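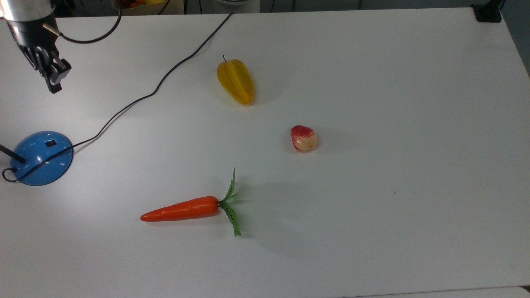
Station 2, produce set: star fruit, peach, carrot. Gripper open and empty.

Ticket: Carrot episodes being rejected at import
Project: Vaseo pick-and-place set
Opened by: Halfdan Lund
Status: Resolved, one follow-up open

Original report
The importer (Drivard) is throwing out a big share of the carrot episodes from station 2. Star fruit and peach go through fine. Same operator, same table, same prompts. Out of 90 carrot episodes recorded on Friday, 29 were refused with "gripper state / video mismatch". I've watched a bunch of them and the picks look lovely, so I'd really like to keep them!

Log

9:10 — Replayed five of the refused episodes next to five good ones. Joint angles line up with the video in all ten. The gripper channel is what's off. In the refused ones it says "closed" a good while before the fingers get anywhere near the carrot.

9:35 — Checked the cable run first, as we've had a bad connector on this arm before. Reseated both ends, wiggled everything, recorded three test picks. No dropouts. Cable is fine.

10:20 — Now this is interesting. The early "closed" only turns up when the operator comes in over the leaves. Coming in over the bare root end, no problem at all. I tried it eight times each way and it was the same every time.

10:50 — Found it! Juleo doesn't record the commanded gripper position. It works out open or closed from finger load, and the threshold was set back when we only had hard fruit. The leaves push on one fingertip on the way down, the load creeps over the line, and the episode gets marked as a grasp. What a great little bug.

11:15 — Changed the recorder to log the commanded position and the measured load as two separate channels. Grasp label now needs both. Recorded 12 new carrot picks, half of them straight through the leaves on purpose. All 12 imported.

1:40 — Wrote a script to relabel the old episodes from the raw load trace and the finger encoder. Ran it on the 29. Got 26 back. The other three have a gap in the encoder trace, so I've binned them.

2:30 — Ran the same script over the whole produce set, 3,257 episodes. More than 1,609 didn't change by a single timestep. Most of the rest moved by one or two, and I'm happy to leave those as they are.

To do before the next session
Pull the new recorder config on both stations (the old one will still run without a warning, so please check the version line at startup).
Keep coming in over the leaves now and then. Those are good examples and we don't have many.
Move the items around between episodes, and turn the carrot too. Too many of the August ones have it lying the same way.

Still open
Le Goff station hasn't been checked. It uses the older fingers, so the load numbers will be different and the script shouldn't be run on its data yet. I'll record a short leafy batch there and post the traces here — can't wait to see what they look like.

Halfdan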